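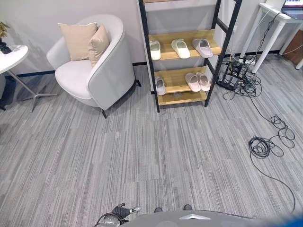 Carpet tile

A carpet tile is a square or plank of textile floor covering with a stiff backing, laid edge to edge with others to cover a floor. The pile is usually nylon, polypropylene or wool, and may be cut or looped. Backings are made from bitumen, PVC or polyurethane, often with a layer of glass fibre that limits shrinkage and curling.

Laying

Tiles are stored in the room for a day before laying so that they reach its temperature. Work begins from two chalk lines crossing near the middle of the floor. A tackifier holds the tiles in place but lets them be lifted again. Arrows printed on the backing show the pile direction. In monolithic laying all arrows point the same way; in quarter-turn laying each tile is rotated 90 degrees from its neighbours. Linear patterns may also be laid ashlar or brick fashion, with staggered joints.

Dye lots

Colour varies slightly between batches. Maritza Grajales, in her notes for the Londoño flooring handbook, advises keeping 7 spare tiles from the same lot for every 100 laid.

Maintenance

Vacuuming removes most dry soil. Stained tiles can be lifted and replaced singly, although new tiles may look brighter than worn ones.

See also: Broadloom, Underlay, Tufting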